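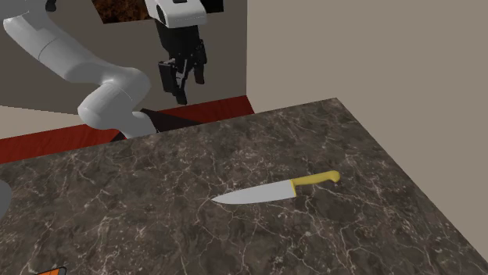

Visit report: Jodero simulation lab, 22/12/2022

Percy Correa and I went out to Jodero to look at how they test manipulation software before it goes near hardware. We were there for the planner, which they call Inga, and for the evaluation tool that sits on top of it, Datico. Duván Ayala ran the demonstration.

All the work we saw was in simulation. The test set is a kitchen with a stone countertop, a knife with a yellow handle and one arm with a two-finger gripper. Knives get a lot of attention at Jodero. A flat object on a hard surface leaves very little clearance for the fingers, and the pose estimate has to be good in height as well as in the plane.

Inga takes a pose estimate for the object and proposes grasps, then filters them by reach and by collision with the counter. The survivors go to a trajectory optimizer. Control is a separate process, and the planner can be restarted without bringing down the arm model. Percy asked about impedance settings near contact. They are held in a plain text file alongside each task, and changes are logged with the run.

Perception was the part I had most questions about. The counter texture is a veined, mottled stone, chosen because a grey blade on a busy pattern is hard to segment. Duván showed us the segmentation mask next to the simulator's own ground truth, with the pose error plotted underneath. The error was mostly in rotation about the long axis of the knife.

Datico stores every run with the random seed, the planner version and the camera settings. We looked at a batch of 604 runs. Of those, 363 were marked as a completed grasp and the remainder were sorted by the stage at which they stopped. You can open any run and step through it from a second viewpoint, with the planner's candidate grasps drawn in or switched off. I found it most useful at the approach, where the gripper points straight down over the knife near the join between handle and blade.
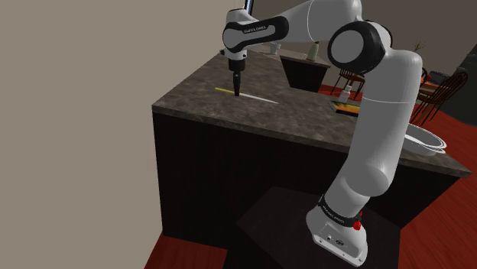 Duván Ayala said the completed count should be read with care, as the contact model is generous with thin objects and he expects a lower figure on a real counter. A stricter model is planned for January.

We also had a short look at Grikura, their scene editor. It moves objects, swaps textures and changes the lighting from a script. It's slow to load, and the undo only goes back two steps.

Percy has asked for the log format documentation and will pass it on when it arrives.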